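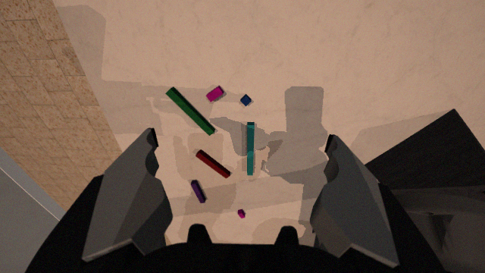
The floor in the back room has been down for two months now, long enough to write up the job properly. The room is the one I use for clock and radio repair, on the north side of the house in Grirton, and the old covering was a dark brown sheet vinyl with a speckle in it. The speckle was the whole trouble. A dropped screw, a taper pin or a half-watt resistor vanished into the pattern at once. Small coloured blocks on a pale beige floor can be picked out from standing height without any effort, and a plain pale beige is what I ended up buying. The contrast matters more than the lighting, in my experience. I had already put in a second lamp over the bench and it made almost no difference to the time spent on my knees.

Girnow sell a plain tile called Skarkeo in five shades. I had samples of three of them. The lightest was close to white and showed a dull brass pin very well, but a bright steel washer less well, as it picked up the colour of whatever was near it. The grey was good for brass and useless for steel. The beige came second in both tests, so it won. My test method was crude: drop a handful of scrap on each sample, walk off, come back and see how long it took to gather the lot. I did it by daylight and again with the lamps on.

The old vinyl came up in strips. Whoever laid it had glued the edges and the doorway and left the middle loose, and I was grateful for that. The concrete below was sound apart from a shallow trough along the outside wall, which I filled before doing anything else. I then checked the whole floor with a straight edge and stopped when I could find no dip deeper than 2 mm. The tile maker allows a bit more than this, but thin tile shows every fault in the base once the light comes in low from the side.

Damp was the other worry. I sealed a hygrometer under a box on the bare concrete and left it there for three days. The first reading was 78 per cent, over the limit for the adhesive. I put a dehumidifier in, kept the door shut for most of June and tested again before opening the glue. If you have an old slab and no idea what is under it, do this test first and buy the tiles second. I did it the other way round and had the boxes stacked in the hall for weeks.

The room is 18 square metres. I set out from the centre with chalk lines and then moved the lines over by a third of a tile so as to avoid a thin sliver at the door. The slivers went under the bench, where they are out of sight. Cutting was done with a hooked knife against a steel rule, score and snap, with the tile kept indoors overnight so that it was not brittle. For the pipe by the radiator I made a card template. It took three goes.

Ho-yin Tai lent me a floor roller and came round to see it used properly. He fits floors for a living and disagreed with my trowel, which had notches too deep for a tile of that thickness. He was right. The first row I had laid squeezed glue at the joints and had to be wiped and weighted down. With the finer trowel the rest went down cleanly. He also had views on leaving a gap at the wall, and I have left one, covered by the skirting.

The adhesive came from Schumacher, the trade counter behind the station, at £54 for the large tub. I have a third of it left — more than I need and not enough for another room. The tub says to use it within a year of opening.

A few notes on wear. The castors on the bench stool have marked the tile slightly in front of the vice, and I have swapped them for softer ones. Flux spots come off with a damp cloth if caught early. Clock oil does not stain so far, although I have wiped up every drop I noticed. Swarf is the real nuisance, as it sits on the surface and gets trodden in, where the old vinyl was soft enough to swallow it. I now sweep at the end of each session and go through the dustpan with a magnet before tipping it out.

The magnet misses brass, of course. I still lost a taper pin last week and found it in the turn-up of my trousers — no floor is going to help with that. The next job is the skirting by the door, which needs scribing to the slab, and then a lip along the back of the bench to stop things rolling off in the first place.

Filed under: Workshop, House jobs
Posted 2 November 2018

Contact | © 2018, all text by the author | Back to top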